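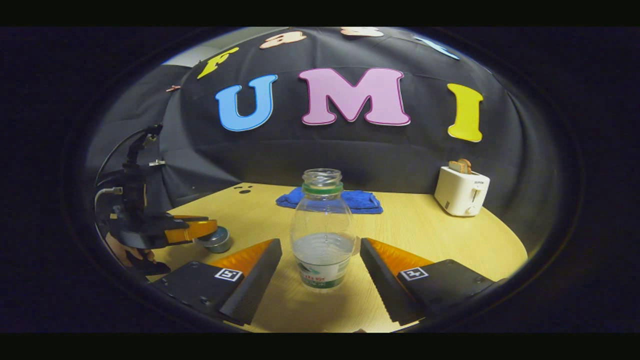

Chapter 4
Waiting Rooms: The Geography of Being Made to Sit

Most public buildings are drawn as though people were always on their way somewhere inside them. Anyone who has spent a Friday at the Debnath benefits office knows better. Its waiting room seats 60; Callum Hulme, who sat there through one February, counted 134 people before lunch, many of them leaning on a radiator the plans describe as "circulation space".

Geographers came late to the waiting room, perhaps because they disliked queuing. This chapter asks who is made to wait, where, and within sight of whom. We begin with Rizwan Gamage's study of the housing office at Prostau, where the chairs are bolted down facing a locked door, and go on to the tribunal annexe at Pludness, where landlords and tenants share one bench and a single, rather overworked, rubber plant.

Before reading on, sketch from memory the last room in which you were kept waiting. Mark the exits, the clock and whoever could see you.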